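Setting Up a Cabinet Pick Task in Simulation Before It Goes to the Floor

Posted December 3, 2021 in Workplace Automation

These steps cover building and checking a simulated pick from a supply cabinet, using the same layout and task sheet we used at the Gillach site. They assume you have the Wora planner installed and a hand model loaded. Staff who now fetch supplies by hand should be part of steps 1 and 5. Their job changes more than any setting in the planner does.

1. Write down the manual task. Follow one full shift and log each trip to the cabinet: who went, what was taken, and what they were doing when they left their bench. The Gillach log came to 142 trips over its logging period, and 33 of those were for a single bottle. Single-bottle trips are the ones to automate first. Leave mixed trips with staff for now.

2. Build the cabinet. Measure the compartment opening, the shelf height and the full swing of the door. Enter the door as a separate body with its own hinge. A door modelled as a fixed panel will pass every test in simulation and then block the arm on site.

3. Place the bottle. Set it upright on the shelf and toward the back, as staff tend to leave it. Do not move it to the front edge to make the reach easier. If the real shelf will have a marked position, enter that position and tell the people who restock it.

4. Set the approach. Start with the door open and the hand below the front lip of the shelf, fingers close together. Raise the hand clear of the lip before moving it in. Run this at low speed first and watch the forearm as well as the fingertips – the bend in the arm needs more room than the hand does.

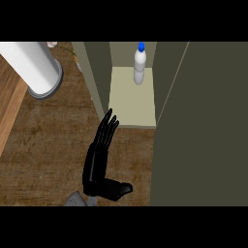 Checks before handover

Look at the start pose from directly overhead. With a black hand and forearm, contact with a dark surface is hard to judge by eye, so turn on contact logging and read the file after each run. Check the clearance between the arm and the open door separately from the clearance at the side panel.

Keep loose items in the model. Anything standing on the floor near the cabinet belongs there, including plants and stands. At Gillach we ran 2,539 trials, and the 131 we rejected were mostly forearm contacts with the door edge.

5. Review with staff. Show the run to everyone who uses the cabinet and agree on three points in writing: who may open the door during a cycle, who restocks the shelf, and who clears a fault. Restocking usually stays with the person who did the fetching, but it becomes a fixed task at the start of the shift. Add it to their work plan as paid time.

6. Update the duty sheet. Remove single-bottle trips from the old sheet on the day the arm starts, and no earlier. Keep the manual procedure posted beside the cabinet. Faults go in the Fellix log under "cabinet", with the shelf position and the door state at the time of the stop.

Repeat step 4 whenever the cabinet is moved or the door is rehung.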